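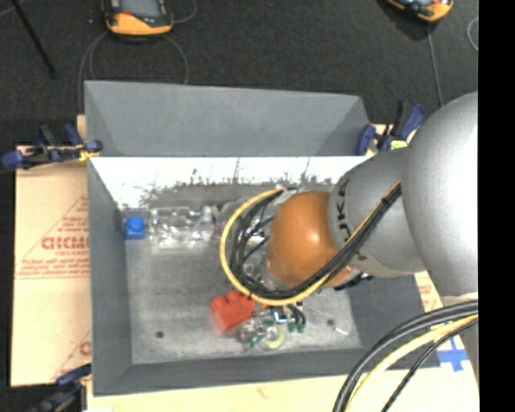 **Figure 3.** Bin-picking cell, arm reaching into the gray metal bin. Clamps stand around the bin; cables loop around the orange joint.

### 4.2 What the quotes leave out

The purchase case for a cell like the one in Figure 3 usually rests on two prices, the arm and the gripper. We doubt that these tell a buyer much. Both vendors we approached, Zidimen and Helloritz, sent quotes of a single page, and neither listed fixtures, cable management or spare hoses. Zidimen's payback estimate assumed that the cell would run 38 hours a week from the first month. We found no support for that number in the material supplied, and asking for it produced a second brochure.

Small hardware is easy to wave away. The clamps in Figure 3 cost little apiece, but someone has to choose them, fit them and check them, and that labor went into our budget at 27 hours. Cables that bend with the arm should be treated as wear parts. Noonan put them under "miscellaneous" in the October draft; we moved them to a yearly line of their own.

The choice of test objects also deserves suspicion. Toy blocks and clear, crinkled plastic make a fair mix for a trial, yet a pick rate averaged over both says almost nothing about either. We therefore asked for separate rates by material before setting any spending limit. Helloritz answered with results from 125 picks, all on rigid parts. Transparent items remain unpriced in Table 2, and we have left the cell blank there instead of borrowing a figure from the brochure.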